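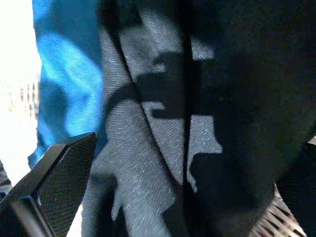 Gray twill, close up, with lint.

Wanted: people who own trousers

Drillach Alterations is looking for 17 people to take part in a mending study this February. You do not need to know how to sew. In fact, if you can put in a decent hem, we would like you to stay home and enjoy your gift.

The study is run by Aparecida Caldeira, who has been shortening other people's pants for most of her adult life and has opinions about how the rest of us do it. She is writing a repair manual for beginners, to be published by Queiroz, and she wants to find out where her instructions fall apart before readers do. Her last manual told people to "ease the fabric gently into place." The letters are still coming.

What you will do

You will come to our workroom above the Nonura bakery for 2 evening sessions. At each one you will be handed a draft chapter, a needle, thread and a garment in need of help, and left to get on with it. Someone will sit nearby taking notes. They are not allowed to answer questions, and they are not allowed to wince, although we can't promise much on the second point.

The first session covers hems and loose buttons. The second covers split seams and worn knees, and is the one where people tend to go quiet.

Who we want

Adults who have thrown out clothes over a missing button, or have a chair at home with a pile of things on it waiting to be fixed. Left-handed people are especially welcome, as the current draft seems to have forgotten you exist. You should be able to read English comfortably and thread a needle in under an evening. Reading glasses are fine. So is swearing, within reason. The bakery staff can hear us.

What you get

$100, paid at the end of the second session. Nothing is paid for attending only the first, so please look at your calendar before you write to us. There will be coffee, plus whatever the bakery didn't sell. You also keep your practice piece, whether you want it or not.

Sessions start at 7 p.m. sharp and last two hours. There is one flight of stairs and, sadly, no elevator. Street parking on our block is a rumor. The Sirkano bus stops across the road.

How to apply

Write to Jailson Assunção at the Drillach front desk, or drop a note through the door. Tell us your name, which hand you write with, and the worst repair you have ever made or worn in public. Staples count. Duct tape counts. Please don't send the garment itself.

Applications close Wednesday, February 11, 2026. Jailson will reply to everyone, including the people who can already hem.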